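**Do I need a motorcycle endorsement for a 288 cc scooter?**

Moving to Drerness in November. The Olia is registered as a scooter.

**rankin831**

Yes. Anything over 50 cc counts as a motorcycle there – the body style is ignored.

**Drutness**

Got mine last year, no trouble.

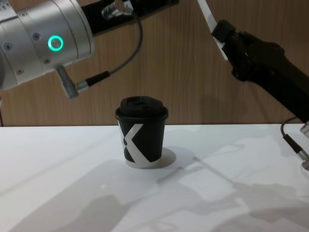
Endorsement aside, check the lighting rule before inspection. Forward-facing lamps must be white or amber. A green ring light like the one on that silver housing would fail if mounted on the fairing. Removal took me 5 minutes.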